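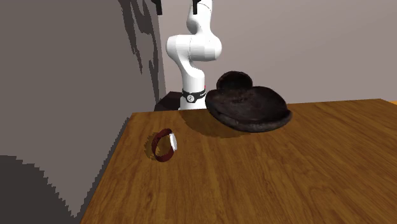 Tririne hand cream: progress report to Visow
Prepared by Sharada Iyengar, 19/10/2024

Formula

The base is settled. We dropped the second emulsifier after the cream kept separating in the warm cabinet, and the current version has held for 8 weeks with no change in color or smell. Shea butter stays at the level agreed in the grant plan. The fragrance-free version is slightly thicker and is harder to get out of the tube, so Ashwin Rodrigues is testing a wider nozzle.

The preservative test is at the outside lab. We have the first set of readings and are waiting for the last.
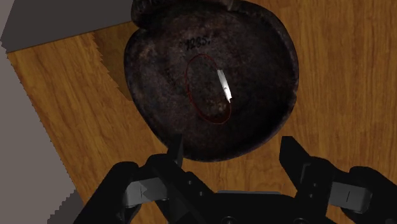
User panel

We signed up 40 people who wash their hands often at work. Each used the cream twice a day and filled in a short form every week. Most liked how fast it soaked in. The main complaint was a tacky feel in the first minute. Two people left the panel because of schedule changes, and neither reported a skin reaction.

Hamdia Gebreyes is sorting the written comments and will send them separately.

Packaging and spending

Achari quoted for a first run of 1,000 tubes. The price is within budget, but the printed label needs another proof as the ingredient list was set too small. Spending on raw materials is under plan. Lab fees are over, and we would like to move the unspent materials money to cover them.

We plan to fill the first run in February if the lab results are clean.

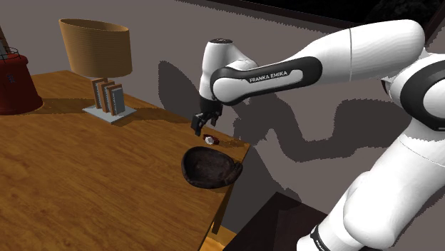
Vasanthi Bangera replied that the transfer to lab fees is fine, and asked that the tacky feel be looked at again before any tubes are filled.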